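4. Running the cabinet trials

Read section 3 before you start. This section covers the stow-and-fetch trials with the box files and the hinged-door cabinet, as run at Illdale and repeated at Bendlow. It assumes the arms have passed the joint check and Stoica is logging.

A word on what these trials can tell you. The first Illdale write-up gave a success rate of 90 per cent and said the method "handles cabinets". It handled one cabinet, with both doors already open, on one floor. Shahab Sharifi and I have rerun the same settings and we don't think the number means much until the start position is varied. The steps below are meant to make it harder to fool yourself. They are slower than the old ones.

4.1 Setting up the cabinet

1. Unlock the centre doors and swing them both fully open. Do this by hand. Door opening is a separate task (section 6) and must not be mixed into these results.

2. Check that each door stays where you leave it. If one creeps back toward the compartment, fix the hinge first. A door that drifts during a run makes that run void, even if the file ends up where it should.

3. Put the box files in their start places from the trial sheet. The sheet tells you which file goes on top and which goes on the shelf. Don't square them up with the front edge unless the sheet says so. Early runs had every file lined up neatly, and the policy had plainly learned to expect it.

4. Leave the rest of the compartment bare.

Note: "File on shelf" and "file on top" are logged as start states. If you find a file already in its goal state before the run begins, you have the wrong sheet.

4.2 Checking the views

5. Bring both grippers low in front of the cabinet, open and holding nothing.

6. Open the camera page in Parier. Compare the head view and the wrist view with the pair printed here. They won't match exactly and don't need to.

Head view first, then a wrist view:

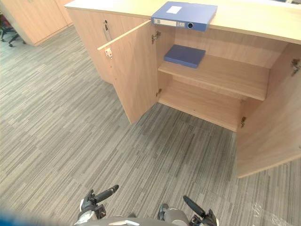
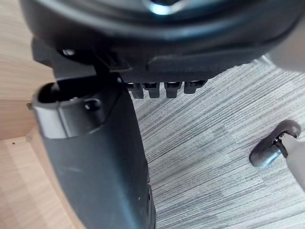 7. In the head view, look for the open compartment, its shelf and the front edge of the top. If any of these is missing, tilt the head and start again from step 5.

8. In the wrist view, expect the nearby black parts to take up a lot of space. You are checking that the view is live and steady. Don't reject a wrist view for showing mostly carpet at this stage; the arm hasn't gone anywhere yet.

Caution: Keep hands and cables away from both arms once Parier shows "ready". The stop button must be within reach of the person running the trial, and that person does nothing else during the run.

Note on the carpet: Yvonne Sugden suspects the striped pattern gives the depth estimate trouble at low wrist heights. I have seen two runs that fit her idea and plenty that don't. Record the wrist height if a run fails near the floor, but please don't write "carpet" in the cause column. We don't know that yet.

4.3 Running a trial

9. Choose the trial number on the Stoica panel and press Start. Wait for the tone.

10. Let the run finish by itself. Don't nudge the file, the doors or the robot — not even when it is plainly about to miss.

11. When the arms return to rest, score the run from the written rules in Appendix B. A file put down with part of it past the front edge of the shelf is scored as "partial". The old sheets counted this as a success, which explains a fair bit of the drop you will see.

12. Save before you reset anything. If the save fails, the run is lost and should be marked lost. Do not fill in the score from memory.

13. Reset to the next line on the sheet, including the start position for the files, and return to step 5.

4.4 Before you quote a result

The full set is 132 trials. Partial sets may be used for fault finding but not for comparing methods. Afshin Asadi would like a shorter set, and his case for it is in Appendix D. My view is that the shorter set leaves out the very start positions where the new method does badly.

Report successes, partials and failures separately, and give the void and lost runs as well. If the new method beats the old one only after voids are removed, say so in the same sentence as the score.

Scoring should be done by someone who doesn't know which method was running. At Bendlow this was Eugénie Lemaire. At Illdale it was the person who trained the model, so treat the Illdale scores from before February 2021 with care.

Known gaps: one cabinet style, one size range of file, no partly closed doors. Until those are tested, describe the method as working on this set-up and leave it there. Send corrections to this section to Fereshteh Fallahi.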